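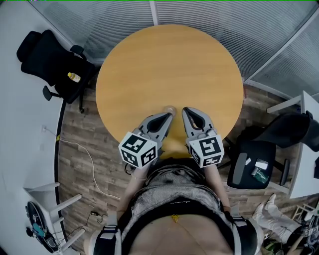

fingertip_fred wrote:
OK, so I've been trying the Kasten handhelds against our old Lornar pair since February and I need opinions before I order more pads. Same marker cubes, same backpack harness, same round table for everything. The clear round thing between the jaws is the piece that keeps splitting the two sets. With the curved Kasten fingers I get it picked up clean 36 times out of 50. The Lornars, with their flat parallel jaws, got 30. I expected way more of a gap!! Anybody else running curved fingers on see-through stuff?

barkton_bits wrote:
Six picks apart on 50 tries isn't a gap, it's a coffee break. Do a couple hundred of each and come back. Also, who's doing the picking? If it's one operator they'll have gotten better at it by the time you swap sets.

fingertip_fred wrote:
Fair, it was all Kasten first and then all Lornar, so if anything the practice should have helped the Lornars. We're at 198 total now counting the other objects (sponge, tape roll, a really annoying spoon). Here's a closer look at the finger, for whoever asked me about the pad surface by message.
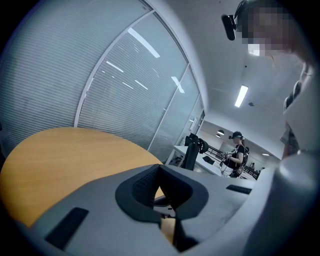
Finger pad up close, textured on the inside, with the slot in it.

oldservo wrote:
I had pads like that on a Dullby and went back to flat ones inside a month. Great on round things, awful on anything thin. Try picking up a business card with it and tell me I'm wrong.

mossy_encoder wrote:
You're wrong lol. Cards are fine if you come in low and let the finger bend a little. What bugs me about the Kasten is the weight, my wrists are done after over an hour. How's your tracking holding up with both cubes that close together? Mine gets jumpy when one hand blocks the other.

fingertip_fred wrote:
Jumpy for me too, mostly when I cross hands. Keeping them side by side helps a lot. Haven't tried cards yet, will do tonight.

barkton_bits wrote:
Alternate the sets this time. Ten picks, swap, ten picks, swap.

oldservo wrote:
And use a new card, the soft bent ones are cheating.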